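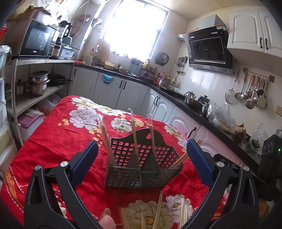
Chopsticks and the gray mesh caddy, on the peony cloth.

7/28/20

Madder, second bath. Got a red! A real one, leaning a little toward brick when it's wet but still clearly red, and I keep going back to the line to look at it. Writing this down before I forget what I did, since the June notes are two lines long and one of them is a phone number.

Cloth: the Stodwood linen, the lighter one, cut into napkin-size pieces plus one long strip for Tsion. Dry weight 656 g all together. Scoured hot with soda ash and a squirt of the plain soap. The water came off the color of weak tea, so I did it again, and the second time it was nearly clear. In June I scoured once and called it good, and I think that's where the blotches came from. Kiros still thinks it was crowding in the pot. He may have a point, the pot was very full.

Mordant: tannin first, overnight, then alum with soda ash mixed in slowly (it fizzes up more than you expect, use the tall bucket). Left it until the next morning, turned it whenever I walked by. Rinsed lightly. The cloth had that slightly squeaky feel between the fingers that Cosimo told me to look for and that I never noticed before.

Madder: Tunier ground root, the bag with the blue tape, at 50 percent of the weight of the cloth. Soaked the powder in tepid water first and poured off the first yellowish liquid into a jar. I kept the jar. Ville says you can get a decent apricot out of it and I want to see that.

Chalk: a good spoonful, because the tap water here is so soft. THIS IS THE THING. I made two little test pots side by side before committing, same root, same linen, one with chalk and one without. The one without came out a dull orange-pink, pretty in its own way. The one with chalk went red within the hour. I had read this any number of times and still I was standing there grinning at two jam jars.

Heat: started at 100 F on the Surkix hot plate and crept up very slowly, all afternoon really. Never let it simmer. The dial on that thing is not to be trusted, the numbers on it mean nothing, so use the candy thermometer and keep a hand on the knob. Once I got where I wanted I held it there an hour, turned it off, put the lid on and left the cloth in overnight.

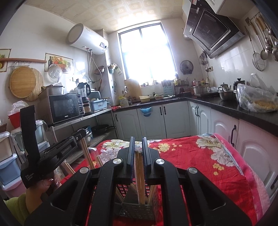
Stirring matters much more with ground root than with the chopped stuff, since the powder settles in the folds and leaves dark freckles wherever it sits. I tried the big paddle and it just pushes the cloth around in one lump. For the test jars a plain wooden chopstick is far better – thin enough to get down the side and lift one fold at a time. The brown wooden ones bundled under crinkly clear plastic are a good length for it, though anything that goes in the madder has to stay in the dye room afterward and never go back in the mesh basket with the rest. For the big pot I went back to gloved hands once it had cooled enough, and that was best of all. Open each piece, swish, let go, next one.

Results after rinse, still damp:

Napkin pieces: even, warm red, a few freckles on the two that were on the bottom. Shake out outdoors once dry, some of that may just be root sitting on the surface.

Tsion's strip: the best of the lot. It went in last and was on top the whole time with the most room. So maybe Kiros is right about crowding AND I'm right about scouring. I would accept that.

Scrap of old pillowcase (cotton, went through the same scour and mordant): deeper than the linen by a clear step. Want to try more of this. Remigiusz has a stack of worn sheets he has been threatening to cut into rags, ask him before he does.

Wool yarn, tossed in at the end for fun, alum only: ridiculous. Orange red, almost glowing. I wasn't even trying! It makes me want to drop everything and do wool for a month, but the linen order comes first.

Second use of the bath: put plain scoured linen, same mordant, straight into what was left. Coral. A really lovely soft coral, and I think Tekleab would take that one too if I can repeat it. Third use I'm leaving for Ville, who likes the pale stuff. Pot is on the lower shelf with the lid on. Please don't tip it out, it looks like muddy water but there's color in there yet.

Things that went wrong:

Spilled some of the tannin on the bench, and then someone (me) set the iron pot down on it. There's now a black ring on the wood. Sort of handsome. Keep the iron well away from the reds, one drip will turn a spot purple-brown and there's no getting it out.

Forgot to label the two test jars until after the chopsticks had been swapped over. I knew which was which by color, but with closer shades I'd have lost the whole comparison. Masking tape on the jar before anything goes in.

The strainer cloth is too coarse for this grind. Root came right through. Double it, or try the old stocking trick Cosimo uses.

For next time:

Same recipe, half as much cloth in the pot. Everything else unchanged so we learn something.

Put the root in the stocking for one pot and loose in the other. Loose should be stronger but I want to see how much.

Light test: strips in the south window, half covered with card, one red, one coral, one from June. Tsion is going to pin them up. Leave them alone until she takes them down.

Order more alum, there's maybe one batch left in the tub. Chalk is fine. Ask Tunier if the next bag will be the same harvest, and if it is, get two.

Red cloth is curing on the line in the back, out of the sun. No washing for a week. Go and look at it though, it's gorgeous.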